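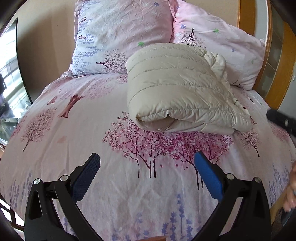
Most duvet covers come out of the wash dull or rough for the same few reasons: too much detergent, too full a drum, and too long in the dryer. A printed cover shows it sooner than a plain one. On a pale pink cover with cherry-blossom trees and lavender sprigs, a gray cast in the background will spoil the look well before the print itself fades. The steps in this guide work for cotton and cotton-blend covers, pillowcases and sheets. Silk and wool need a different method.

Before you start

Read the care label and go by the lowest temperature on the set. If the pillowcases say warm and the cover says cold, wash everything cold. Close all buttons or zippers and turn the cover inside out. An open cover will swallow the pillowcases during the cycle, and they come out twisted and half rinsed.

Check for stains now. Dab them with a little liquid detergent and cold water and leave for 30 minutes. Don't scrub a printed area. Press with a damp cloth and lift.

Washing

1. Load the drum loosely, no more than two-thirds full. A king-size cover may need a load to itself.

2. Measure the detergent. Half the amount on the cap is enough in soft water. I use Sasumeo liquid, and the powder from Mandagi works as well, though it should be dissolved first for a cold wash.

3. Choose a gentle cycle and a spin speed of 600. A faster spin sets creases that are hard to get out later.

4. Add a second rinse. Skip the fabric softener, which leaves a coating and makes cotton less absorbent.
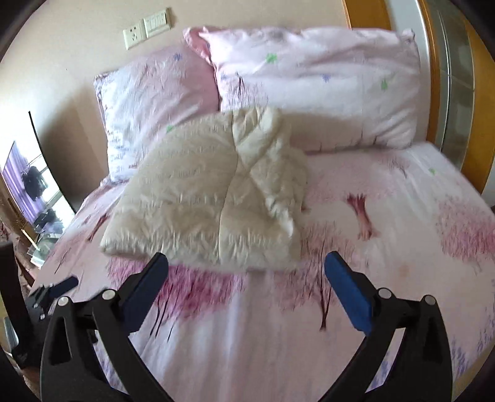 Take the load out as soon as the cycle ends. Shake each piece hard by two corners, then pull the seams straight by hand. If the cover has balled up, untangle it completely before it goes on the line or into the dryer.

Drying

Outdoors, hang the cover inside out and in the shade. Fold it over the line by a third and peg it at the sides. In a dryer, use low heat and stop halfway to shake everything out again. Remove it while the seams are still slightly damp and finish it on a rack. My rack is an old Stenside with two rails, and a double cover fits if it is folded once lengthwise.

Quilts and padded throws

Wash these separately. They hold more water than they seem to, and the filling shifts if the drum is crowded. Dry them flat and turn them every few hours until the middle feels dry. Store them folded in a cotton bag, never in plastic.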